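Rechercher dans les cours OK

Communication politique – séance 4
Le meeting électoral : registre et adaptation du discours

1. Définition. Le meeting est une prise de parole partisane devant un public en majorité acquis. Sa fonction première est la mobilisation – la persuasion des indécis passe par les reprises médiatiques.

2. Corpus. Charvát retient 387 discours de campagne municipale, codés par séquences de 22 lignes. Deux variables : intensité de l'attaque, désignation de l'adversaire (nominale ou indirecte).

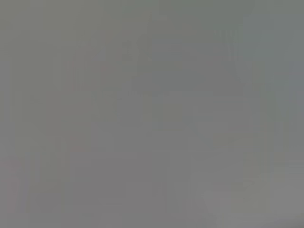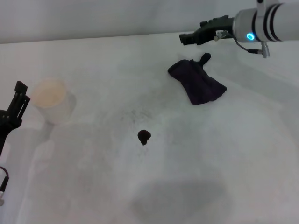
3. Résultats. La désignation nominale recule en fin de campagne chez les sortants, mais se maintient chez les challengers. Um conteste le codage des allusions, trop dépendant du contexte local.

4. À préparer. Lire le discours de Ferlow (texte distribué) et relever les marques d'atténuation. Commentaire de 300 mots, remis avant la séance 5.

Contact – Mentions légales – Haut de page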